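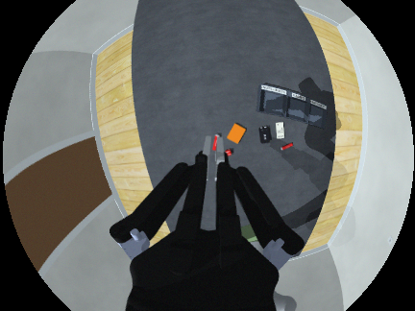
By Loubna El Fassi, Arts and Leisure

Home | News | What's On | Music | Sport | Letters

The whistling contest at Oravby will go ahead in May after all, with a new hall, a longer list of entrants and a rule that has already caused some grumbling among the regulars.

Entries closed on Thursday at noon. The organisers had room for a small field in the solo class and ended up turning people away, something that has not happened before. The contest lost its old home when the assembly rooms were sold last autumn, and for most of the winter it looked as though there would be no event this year.

It will now be held at the Pitell, the former cinema on Cortés Street, which still has its raked seats and a proper stage. The hire charge is £3000 for the weekend, including heating and the use of the foyer. Kasta, the shoe repair chain with a branch opposite the station, has put up £4000, which covers the hall and leaves enough over for prize money and printing.

Cristóvão Cardoso, who won the solo class two years running and has now taken over the running of the event, said the old rooms had been friendly but difficult.

"You could hear the buses," he said. "If you were doing something slow and quiet, you just had to hope you weren't on at twenty past. People planned their pieces round the timetable. I did it myself."

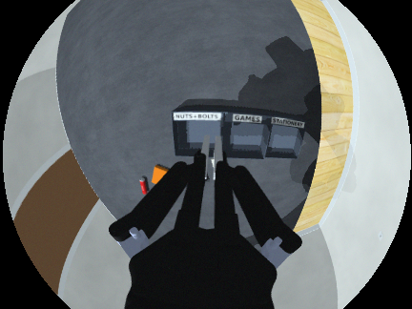
He tried out the Pitell last month with a few of the other whistlers, standing at different points on the stage while one of them listened from the back row. They found that the sound carried best from slightly left of centre, and a strip of tape has been put down there. Performers can ignore it if they want to.

The solo class is open to anyone over 16. Each whistler gives one prepared piece and one drawn from a list sent out beforehand. This year's list runs from a slow hymn tune to a polka that Cardoso described as "mostly a breathing exercise". There is also a class for pairs, one for people who accompany themselves on an instrument, and a junior class on the Saturday morning.

The disputed rule concerns fingers. Until now, competitors in the solo class could whistle however they liked, and several have done well using two fingers or cupped hands. From this year the solo class is for lips and palate only, with finger and hand whistlers moved into a class of their own.

Cardoso said the change had been talked over for a long time and was meant to make the judging fairer. Finger whistling is much louder, and the judges had found it hard to set one against the other.

Not everyone is persuaded. One past finalist, who asked not to be named as she is still entered, said she felt she had been moved to a side room. "It's the same tune and the same lungs," she said. "I've been doing it with my fingers since I was nine and I'm not going to learn another way now." She will compete in the new class, which has its own prize, though a smaller one than the solo.

Marks are given for pitch, tone, phrasing and what the rule sheet calls presentation. That last heading has been trimmed. In the past it took in costume, and there were years when the costumes rather took over — a man came as a kettle and finished third. Dress is now left entirely to the performer and carries no marks.

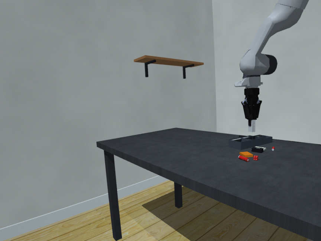 Backing tracks are allowed in every class except the junior one, but they must be handed in before the day and must not include the melody. A pianist will be on hand for those who prefer one. Anyone using the pianist should send in sheet music in the key they want, and Cardoso asked people to check this carefully. Last year one whistler found himself a fourth higher than he had practised and had to stop and begin again.

Lip balm is permitted on stage, as is water. Chewing gum is not.

The Saturday begins with the junior class at 9 in the morning, followed by pairs, and the accompanied class takes up the afternoon. Fingers and hands will be heard in the evening. The solo heats are on the Sunday morning, with the final after lunch and prizes straight afterwards. Recordings made by the audience are fine so long as phones are silent and nobody stands in the aisles.

Tickets can be bought for one day or both from the Pitell box office, which is open on weekday afternoons. Under-12s get in free with an adult. The foyer bar will sell tea, coffee and sandwiches through the day, and the balcony will be kept shut unless the stalls fill up.

There will be a free workshop in the foyer during the Saturday lunch break for people who would like to learn or who have never managed more than a hiss. It lasts half an hour and there is no need to book.
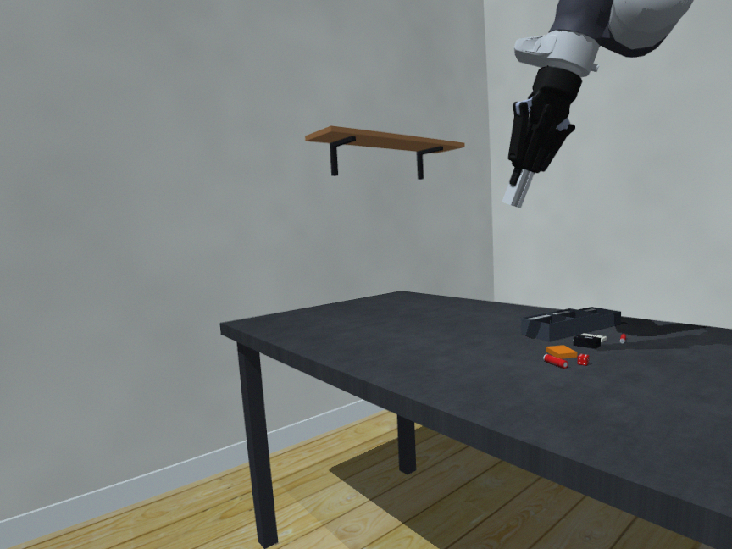 Can I still enter if I missed the deadline?

The solo class is full, but a waiting list is being kept in case anyone drops out, and there are places left in the pairs and the finger and hand class. Ask at the box office for a form.

Filed under: Local Events, Music, Competitions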